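Moving to Pustport with too many things

In June I moved from a flat of 76 square meters to one of 21. I wrote these numbers on a paper and put it on the refrigerator, so I would remember them each time I wanted to keep something. The paper helped me for a week. After that I stopped seeing it.

The new place is in Pustport, near the ferry, on the top floor. I like it very much. The window looks to the water and in the evening you hear the boats. But there is one cupboard, and it is narrow, and I am a person who kept every cable since I was a student.

My friend Edvin Tveit moved the year before me and he gave me his method. You do not begin with clothes or books, he told me, because you will sit down and read the books. You begin with the kitchen. I followed his advice and I can recommend it. I had four cheese graters. I had a fish pan, and I do not cook fish.

What went where

Glass and paper were easy, there is a place for them behind my old building. The furniture I sold, except for the desk from Öberg, a small shop that does not exist anymore. Detlef Engelhardt from the second floor bought my bookcase and carried it down the stairs on his back. I asked him to wait for the elevator and he did not want to.

Bottles are another story. I drink too much cola when I work late, I admit it, and in the old flat they collected under the sink until the door did not close. Now I have no space under the sink, so I changed the habit. Empty bottles go in a low cardboard tray, lying down, and when the tray is full I must walk to the shop with them. It is a small tray on purpose. I walk often.
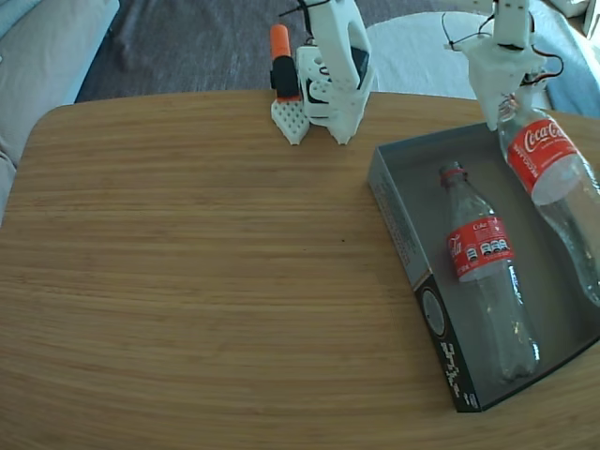
The boxes I did not open

Six boxes went to my sister in Drurno with the label "later". She has a dry cellar and a lot of patience. I paid 264 for the van, with the driver, and I think it was a fair price for such a long road.

It is some months now and I cannot tell you what is in four of them. One has the winter shoes, I am sure about this, and one has letters from my grandmother. Edvin says I should give away the rest without looking. I am not so brave. In the autumn I will take the train to Drurno and open them one by one, and my sister has already promised to stand next to me with a garbage bag.

If somebody has an idea for storing a bicycle in a very small hall, please write it in the comments. The hook on the ceiling I tried already, and the ceiling did not like it.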